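Lulmont Residents' Association — Minutes of the October Meeting 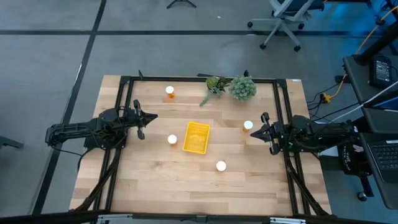
Yellow basket and orange pill bottles on the wood tabletop

Present: Raghavendra Naidu (chair), Afaf Farah, Mahmoud Salem, Yasmine Erraji (minutes)
Apologies: Ashraf Badawi

1. Previous minutes
Agreed with one correction: the quote from Toster was for shelving only.

2. Medicine sorting table
Afaf reported on the layout for the new table. Bottles go upright, caps on, with the small plastic basket in the middle for anything ready to be put away. Mahmoud asked if the potted plants could stay. Agreed they stay at the top edge — watering to be done elsewhere.
Raghavendra would like a second basket in another color for expired items. Yasmine to get a price from Kleinschmidt.

3. Labels
The label order came to $383. Large print was approved. Old labels to be used up first on the spare bottles.

4. Take-back day
Skestel Pharmacy will collect at 11 a.m. and needs 90 minutes. Flyers to go out the week before. Afaf will ask if they accept liquids.

5. Budget
$3,000 remains for the year. No change to the supplies line.

6. Any other business
The hall cupboard key is still missing. Ashraf to be asked.

Meeting closed at 8:40 p.m.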